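Kernwood Kitchen Tests: Press Release
14/10/2018

Kernwood questions the one-basket counter

Kitchen advice columns keep saying that a basket and a board are all a small counter needs. Kernwood, which has published household tests under its Punora label for 13 years, is not convinced. The label's new booklet, out in October, takes a hard look at the claim.

Readers sent in 224 letters on the subject. Many praised the look of wicker and bamboo. Far fewer said they chopped any faster, and several had gone back to a drawer and a plastic bowl.

"A basket parked on the board takes up the space you bought the board for," said Malsha Mollah, who edited the booklet. "We would like to see the case for it made with something better than adjectives."
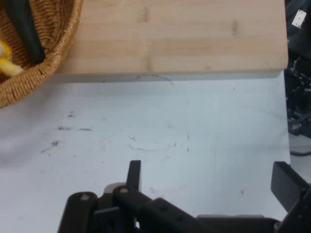
Bamboo board and wicker basket on a white tabletop. 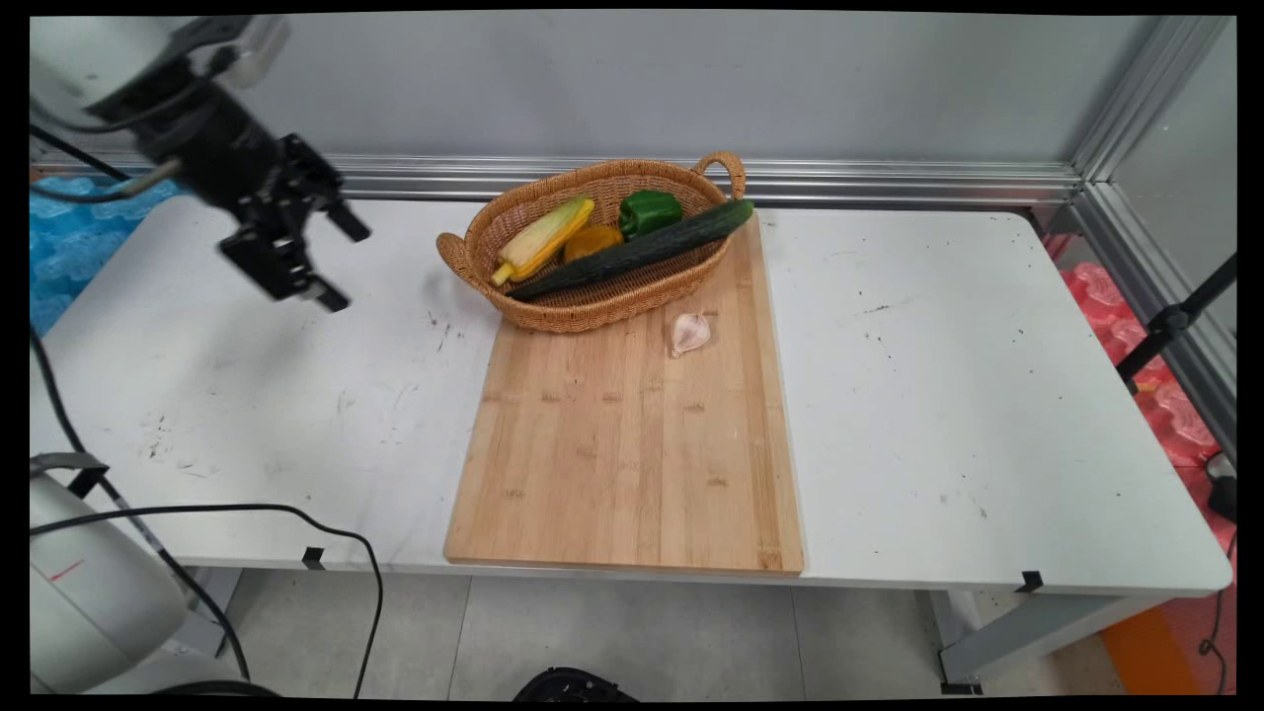
Lakmal Patwary disagrees, and asked that his objection be printed with the release. He says a basket within reach saves him walking to the pantry, and that anyone short of chopping space can lift it off the board in a second. Kernwood has included his letter in full on the last page.

The booklet has a first printing of 2000 copies. Requests for review copies go to Tania Wijesinghe at the Kernwood press desk.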